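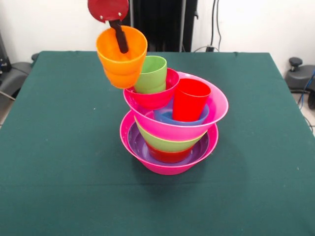 The woman who runs the dish corner at Kivi, the family center on the ground floor of the old Vesard building, has been stacking plastic cups and bowls with small children for 19 years, and she still talks about it the way other people talk about their gardens.

"I like the bright ones," she told me, settling into one of those very low chairs. "Pink, purple, lime green, all of it. You get a big pink bowl at the bottom and you're off."

I asked whether the size order mattered, and she laughed for quite a while. "Oh, they never keep to it! A big bowl goes in halfway up, then two little things side by side, and the whole pile leans. Let it lean. My mother would have straightened it."

The green cloth was her idea too - she bought it for a spring party and it never went home again. Cleanup is at noon, and everything gets washed in the back sink. "Then after lunch," she said, "somebody wants the orange cup."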